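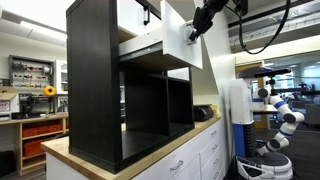
Drawer opening policy stalls once the gripper reaches the front – perception or control?

Clementina Marinho
Posted in Manipulation, Plilov community help

Hi all! I'm having a great time with my first drawer task and I've hit a wall I can't talk myself around. The target is the white drawer in the black shelf unit on the countertop, the one above the two open cubbies. My planner is Grimura with a stock Cartesian impedance controller under it. The handle pose comes from a single depth view, then I run approach, grasp, pull.

Approach is lovely. Grasp is mostly fine. But during the pull the drawer front starts to twist, the lateral force climbs, and the controller sits there until the task times out. Out of 13 runs I got 8 clean opens. The failures all have the same force curve, and they all come when the fingers end up near the upper right corner of the front and not squarely on the handle. The handle is small and metal, and the depth there is full of holes.

Do I fix the pose estimate first, or can a smarter controller save me? I'd love to keep the planner as it is.

Arvid Forsberg

Fun problem, and you're closer than you think! Do both, but start with the controller, it's an afternoon's work.

Your pull direction comes from the handle pose, right? If the estimated normal is a few degrees off, a stiff controller drags the drawer sideways into its runners. Pull off-center on top of that and you get a moment that wedges it. So:

Drop the lateral and rotational stiffness as soon as the grasp closes. Keep it high only along the pull axis.

Re-estimate the pull axis from the motion itself. After the first 2 cm of travel, fit a line to the gripper positions and use that as the new direction. Keep updating it over a short window.

Put a limit on lateral force. When it trips, push back in a little, re-center, and try again. In Grimura that can be a retry node around the pull, so the rest of your tree stays the same.

For perception, stop trusting depth on the metal. Fit a plane to the drawer front, find the handle in the color image, and project it onto that plane. You'll need to add an offset for how far the handle sticks out. White on black gives you a really nice edge to segment, too.

One catch with the line fit – if the fingers slip, you'll be fitting the slip. Check the gripper width while you do it.

fairweather_dan

just train a policy on it. we did 2,718 demos on cabinets and it opens pretty much everything now. no pose estimation at all

Clementina Marinho

Thank you both! Arvid, the axis update is in and the first pull looked so much smoother. I had the rotational stiffness at the default the whole time, oops. The plane fit is next. Dan, that's a lot of demos, but I'd like to see how yours handles the twist. Did you feed it wrist force or only images?

fairweather_dan

images and joint positions. no force. it does still yank sometimes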